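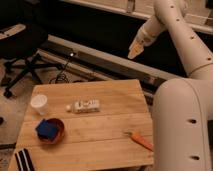
Photo: Cellard / Drurnenora blog

Search this blog Search Go

I've been meaning to write about the little wooden table for ages, and since it has now collected yet another load of bits and bobs, tonight's the night. We picked it up at a house clearance in Pusthorpe for £5 (bargain!) and it was supposed to be for plants. It has never held a plant. It holds whatever people put down on their way past, and then I come along and sigh at it.

So, the current haul. A white cup, a small white bottle lying on its side, the reddish bowl with something blue stuffed in it, and a carrot. A toy one, before anybody writes in to tell me to put it in the fridge.

My rule is that the table gets sorted before bed, and I give myself 3 minutes on the kitchen timer. Cups first, always, then anything with a lid, then toys. The bowl is the tricky one as I'm really fond of it and would happily leave it out all year round – that warm colour against the pale boards cheers me up no end.
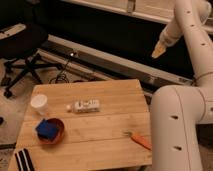
Do you put anything on the wood to protect it?

Just a thin coat of beeswax polish every March, rubbed in with an old T-shirt and left overnight.

I did once look into having the top sanded back properly. The chap at Esfahani (the furniture place by the station) quoted me £82, and I'm afraid I laughed out loud in his shop. A few scuffs never hurt anyone, and I quite like the seams between the boards too, even if crumbs love them. An old toothbrush gets most of them out.

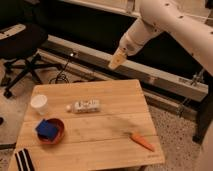
Picture credit: Cellard, 20/02/2024

Toys are supposed to live in the big basket under the stairs, but the carrot keeps finding its way back. I've decided it can stay. The bottle's going up on the bathroom shelf, the cup's off to the kitchen, and the blue thing can come out of the bowl so I can enjoy the bowl properly for an evening or 2.

Next job is the hall cupboard, which I'm dreading – there are coats in there I don't even recognise. If you've got a good way of storing wellies, pop it in the comments, please!

Contact | © Drurnenora | Back to top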